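Ticket 3000-696
Queue: Parcel desk, Loltthorpe
Subject: handwritten numbers on labels not matching the sort list
Opened by: Krishnamoorthy Pillai
Priority: normal (was high)
Status: open, waiting on Skovivis

Sep 4, 2026

8:50 Sort list printed, does not agree with what's written on the boxes. Small parcels only. Big ones fine as far as I can tell.

9:05 Reprinted. Same thing. Restarted the Esent label program, same thing again. Line 176 on the list is blank, no idea if thats related.

9:20 Tried searching by the marker number. Nothing comes up. Search by barcode works but scanner is slow on the ones where somebody wrote right over the print. Please can whoever marks these keep the pen OFF the barcode. Top edge is fine, there's usually space.

9:40 Called Murthy depot. They say the marker numbers are theirs, from an older list, ignore them. OK but then how do we sort by hand when the scanner is down?? Asked them to send the old list. Waiting.

10:15 Doing it on the floor by the shelving in the meantime. Green baskets, small boxes only, label up wherever it fits so we can read without pulling everything out again. Plain side up is no use to anyone.
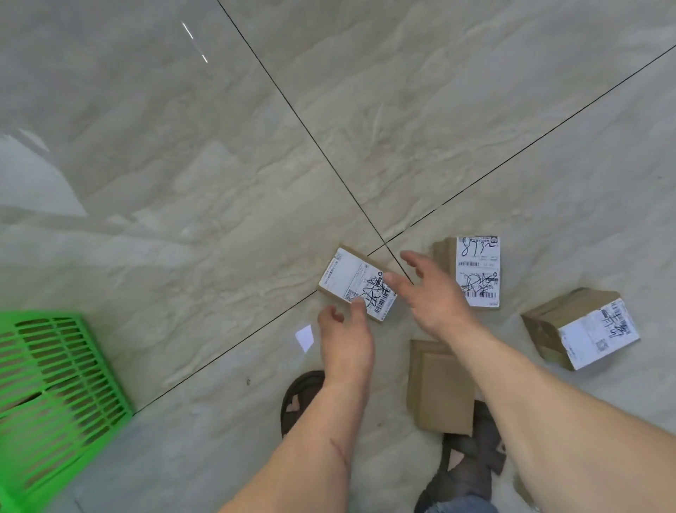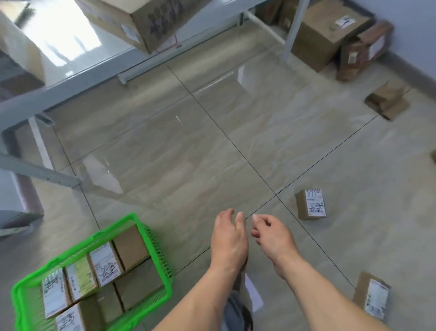
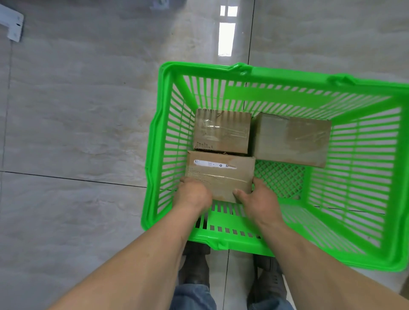

Small parcels and green basket, floor sort. 8732 is readable on one label in the first picture.

10:50 Tried 8732 in search, with and without leading zero. No result either way. So it's not just the messy handwriting.

11:10 Old list came from Murthy. Wrong month, it's last October. Asked again.

11:30 Side issue, a few boxes have tape on so many times the edges are going soft. Don't squeeze them in. If a basket is full start another one, there are more under the stairs.

12:05 Skovivis support answered. They think the marker column got dropped from the export in the last update. Can be switched back on but only from their end. Sent them both printouts.

12:20 Lowered priority, we can get by on barcodes untill then. Anything that won't scan: type the long number in by hand, check the name, put it on the bottom shelf if still no match.

To do
- right list from Murthy
- column back on (Skovivis)
- line 176, ask again
- new marker rule on the board by the door

Leave ticket open pls, I'm back at 3.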